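Slow hands teach better

4 min read

Most of the argument about teaching robots is over how much data to collect. I think we should argue more about the person giving the lesson.

At Fellosar we teach two-armed jobs by remote control. An operator works a pair of hand controllers, the arms copy the movement, and every run is saved. A good operator can finish 30 runs before lunch. Last April we had 600 on file for one packing job, and the robot still fumbled it.

The trouble was style. Our fastest people took shortcuts – a nudge here, a late grab there – and no two of them took the same ones. When we kept only the runs from one patient operator at the Eltana bench, the results got better.

Lids are where it shows most. Blocks, a tray and a storage bin sound like easy work, but a lid that covers part of the bin makes the operator choose: move it first, or reach in through the gap. Either is fine. Switching between the two from run to run is not.
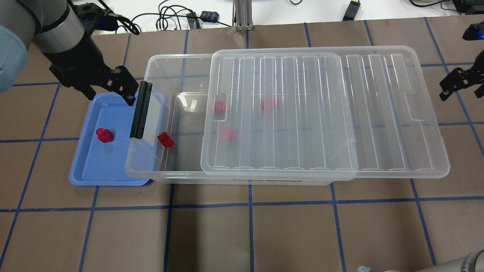
What I would change

Pay operators by the hour and drop the run targets. Let them throw out a bad run without filling in a form. Have them agree on one way of doing the job before anyone presses record, and write it down.

Pranduvis sells its controllers on speed, and I understand why. I would still take the slow operator.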